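About Dandness

Dandness is an independent distillery and tasting-event operator. The company produces single malt whisky and gin in small batches and runs ticketed tastings, charity evenings and private functions at its own premises. All spirit sold under the Dandness label is mashed, fermented, distilled and bottled on the one site.

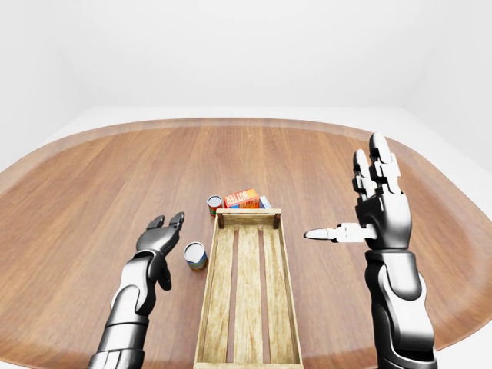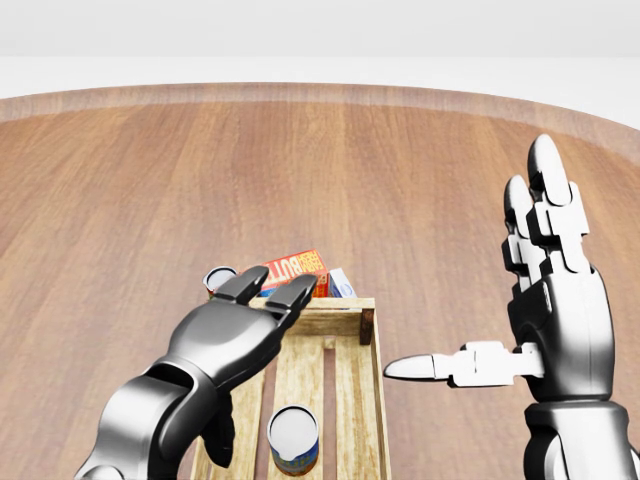

How long is the single malt aged before bottling?

The minimum period is 3 years in oak, measured from the date of filling. Casks are sampled each May and assessed for strength, colour and flavour. A cask that does not meet the release specification goes back to the bond store and is sampled again the following year. No colouring is added.

Production

Wash is fermented in closed stainless steel vessels and distilled twice in copper pot stills. The spirit cut is made by the stillhand on duty and recorded by batch number. Ornirora, our gin, is distilled separately in a smaller still with its own condenser, to avoid carry-over of botanical oils into the malt spirit. The current Ornirora recipe is number 301 in the trial book. Earlier recipes are not sold.

Bottling is carried out on a semi-automatic line. Standard releases are chill-filtered; single cask releases are not, and may become hazy when water or ice is added.

Tastings and functions

The tasting room is called Dong, after the sound of the old bell at the door. Public sessions cover four pours with water and plain biscuits. Participants must be of legal drinking age and carry photo identification. Designated drivers are admitted at a reduced rate and served non-alcoholic alternatives.

Larger events are held in Ikwood, the hall adjoining the bond store. Ikwood is available for seated dinners, product launches and fundraising evenings. Catering is supplied by outside contractors, who must lodge a current food safety certificate before the booking is confirmed. Amplified music is turned off at 11 pm under our licence.

Charity program

One evening in each quarter is set aside for a registered charity. Dandness provides the venue, staff and spirit at no charge, and ticket revenue is paid to the charity in full. The most recent evening sold 654 raffle tickets. Applications are assessed in order of receipt and should state the proposed use of funds.

Capacity

Annual bottling capacity is 2,000 cases across all labels. Wholesale allocations are set once a year and honoured before any stock is released to the cellar door.

Page last revised 2019-06-01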